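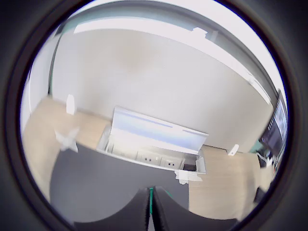

Every outlet should carry the number of its circuit

Most of the labeling in a modern office building is done for people who will never work in it. The panel schedule is filled out for the inspector. The cable tags are filled out for the installer's closing paperwork. The outlets, which are the only part of the electrical system that the occupants touch, usually say nothing at all. I think this is a mistake, that it is cheap to fix, and that the usual arguments for leaving outlets blank are weak.

I have managed fit-outs and small renovations for office tenants for most of my working life. The same problem comes up in almost every building. A breaker trips. Six people lose power at their desks. Someone goes to the panel, opens the door, and finds a typed card that says "Receptacles, open office" next to nine different breakers. If one of the nine is visibly tripped, the matter ends there. Often the handle has moved only slightly, or the fault is at a protective device somewhere upstream, or there are two panels and the person is standing at the wrong one. Then the guessing starts.

Guessing at a panel has a cost. Each wrong breaker switched off takes down equipment that was working. At the Lurkau building, where I was responsible for two floors, a tenant's employee shut down a refrigerator full of lab supplies while looking for the circuit that fed a copier. The card said "North wall." There were three walls on that floor that a reasonable person would call north.

What I propose is simple. Each outlet gets a printed label with the panel name and the circuit number, in characters large enough to read while standing. LP2-14 is enough. It doesn't need a logo, a date, or a bar code. The same text goes on the card inside the panel door, next to a plain description of the location.

The first objection is cost. On the last project where I tracked this separately, we labeled 353 outlets on one floor and in the common areas. Two electricians did it in three working days, and that time included tracing the circuits, which accounted for most of it. Printing and sticking the labels took part of one afternoon. In new construction the tracing time disappears. The electrician pulling the wire knows which circuit it belongs to, and that knowledge is thrown away as soon as the cover plate goes on. Recovering it later costs many times what it would have cost to write it down.

The second objection is appearance, and it comes from architects. I take it more seriously than most contractors do. A row of bright white labels on a dark wood wall looks bad, and I have seen tenants peel them off. But clear tape with small black or gray text is hard to notice from six feet away. Where even that is too much, the label can go inside the lid of a floor box or on the back of the cover plate. The back of the plate is a poor choice for daily use, though it is far better than nothing when an electrician opens the box. Hjørdis Björklund, an architect I have worked with on four projects, used to strike the label requirement from every specification I sent her. She now accepts clear tape, seven-point type, bottom edge of the plate. I would like nine-point. We have not settled it.

The third objection is that labels go out of date, and a wrong label is worse than a blank plate. The first half of this is true. Circuits get moved during renovations, panels get replaced, and furniture is rearranged with its wiring attached. The second half I don't accept as stated. A wrong label is dangerous only to someone who trusts it without testing, and anyone about to put their hands into a box is required to test it anyway. For the office manager who wants the copier back on, a label that is correct nineteen times in twenty is a large improvement over a card that says "Receptacles."

Still, the error rate matters, and it depends on who owns the record. At Dretarley the landlord kept the panel cards, the tenant's furniture vendor wired the desks, and a third company handled moves. Each had a spreadsheet. I compared a sample of 200 outlets across the three and stopped when it became clear that they did not agree on the names of the rooms. The labels on the walls were the most accurate source in the building. They had been put up by one electrician, on his own initiative, with a handheld printer.

That is the part of the argument I would press hardest. A drawing is stored in an office, under a file name, by a company that may not hold the contract next year. A label is stored on the thing it describes. It gets checked each time someone uses it, and when it is wrong the person who finds out is standing in front of it and can cross it out.

I have heard the suggestion that software will make this unnecessary. Oana Vasiliu, who runs facilities for a tenant at Andarthorpe, showed me a system in which each outlet is a dot on a floor plan and tapping the dot brings up the circuit. It is a good system. She also showed me that it needs a login, a charged tablet, and a wireless network whose equipment is fed from the same panels. When the power failed on a Saturday in April, she went down with a flashlight and read the wall plates. She keeps both, and I think both is the right answer for any site with more than 500 outlets. For smaller sites the labels and a paper card will do.

The rules could be tighter. Codes I have worked under want the panel directory to be legible and specific, but what counts as specific is left to the person filling it out and the person inspecting it, and at the end of a job both want to go home. I would rather see the requirement placed in the lease and in the construction contract, with final payment held until a spot check passes. Pick ten outlets, switch off the breaker each label names, and see whether the outlet goes dead. If one fails, the contractor rechecks the floor. On the Liem project we held back $2,000 on this item. The first check turned up three errors in ten. The second check, a week later, turned up none.

Data outlets have been labeled at both ends for decades. Network technicians would not accept a patch panel with "Desks, east side" written across a row of ports. The power outlets a few inches away are held to a lower standard, and I have not yet heard a technical reason for it.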